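3.2 Preparation and upkeep of the cell

The cell was built in our laboratory at Olero for the cup-and-rack task of the Majimbun project. Two arms of the same type work over one long table, and both of them are mounted behind the table on metal plates fixed to an aluminum frame. In this section we explain how the cell is prepared before a recording session and how it is kept in the same condition from one month to the next. We give more detail than is usual in a paper of this kind. In our first attempt in November we lost many recordings to small changes in the cell which were not written down, and we would like other groups to avoid this loss.

Table surface. The table is covered with brown paper from a roll. We tried first the bare table top, but it reflected the ceiling lamps and the cups were difficult to separate from the bright spots. The paper has no such problem. Its weak point is that it becomes creased and dirty with use. The operator changes the paper after 40 sessions, or earlier if there is a tear near the place where cups are put down. Light smudges and creases are accepted. We do not wipe the paper with water, as it swells and the height of the surface changes locally. When new paper is laid, it is pulled flat from the middle to the two ends and fixed with tape only on the underside of the table, so that no edge of tape can catch a finger of the gripper.

Markers. Small dark square markers are stuck on the paper. They serve as a quick check of the camera position and they are not used by the controller during motion. After every change of paper, the markers are placed again with a cardboard template, and one still picture is compared with the reference picture. If a marker is displaced by more than 2 millimeters, it is removed and placed again. Zahira Kusuma prepared the template, and the drawing is included with the supplementary material.

Objects. The cups are plastic and have one shape, in different pastel colors. They start the trial upside down. In this position the closed bottom faces up, the wider rim stands on the paper, and a light touch from the gripper is less likely to tip the cup over. The distances between cups are not equal by purpose. The operator places them by hand in a loose line and does not measure. The rack is a common wire dish rack for household use, to which we added a wooden dowel along one side. The wire alone was too thin for the parallel fingers and it turned inside the grip when the arm moved. Small plastic clips are placed at joints of the rack, and we check them with the fingers before each session. A missing clip is replaced at once and the event is written in the log.

Arms and grippers. The left arm holds the rack near the dowel, and the right arm approaches the cups. Figure 3 shows the cell with the rack held and the right gripper still at the side of the table. A light ring at the base of each arm is green when the arm is enabled in our configuration, and the operator must look at both rings before starting the program. The inner surface of the fingers is cleaned with a dry cloth after each session. We close each gripper on a test block of 60 millimeters and read the opening reported by the encoder. When the reading differs by more than 5 percent from the width of the block, the gripper is set to zero again.
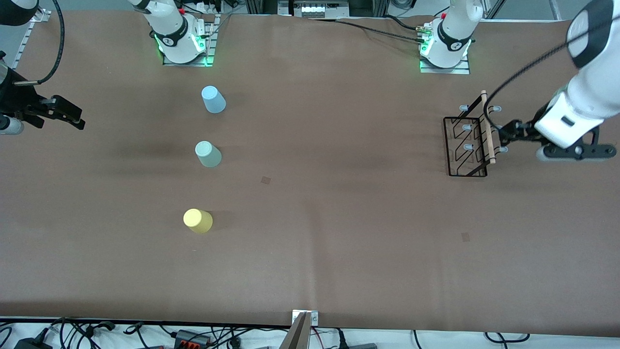 Figure 3. Two-arm cell at Olero. The left arm holds the wire rack, the inverted cups stand on the paper, and the right gripper reaches in from the side.

3.3 Cables and faults

Most of the stops in our log came from cables and few of them from the arms. Each arm carries a black cable on the outside, which forms a free loop toward the wrist. The loop must be long enough for the full rotation of the wrist, but if it is too long it hangs down and can touch a cup. We adjusted the length by moving the wrist slowly to both of its limits while a second person watched the cable. The final length is marked on the cable with a ring of white tape close to the base.

The floor behind and in front of the table is a less orderly matter. Power adapters, connectors and signal cables lie there together, and we must admit that the order is not better now than at the beginning of the project. We first planned a closed cable channel, but the sensors were exchanged so often that the channel would be open most of the time. Instead, each plug received a number, and the same number is written in a list beside the controller. With this list, Qistina Oei was able to find a loose connector in almost 5 minutes, where the same fault had taken us a full afternoon before.

One fault returned several times. The left gripper lost communication for a short moment when the rack was lifted high, and the program stopped with the fingers closed. We exchanged the gripper cable, without any effect. The cause was found in the flange, where one of the screws had become loose and the connector moved slightly under load. The screws of both flanges are now tightened with a torque tool from Trukmont at the beginning of each month, and the fault did not appear again in the period reported here.

After any repair on an arm, the operator repeats the marker check and the gripper check of Section 3.2, and then runs 5 trials without recording. In these trials the speed is limited to 40 percent. Recording continues only when all of them are completed without a stop. Trials which were recorded between the last correct check and the repair are kept in the data set, but they carry a flag, and they are excluded from the results in Section 4.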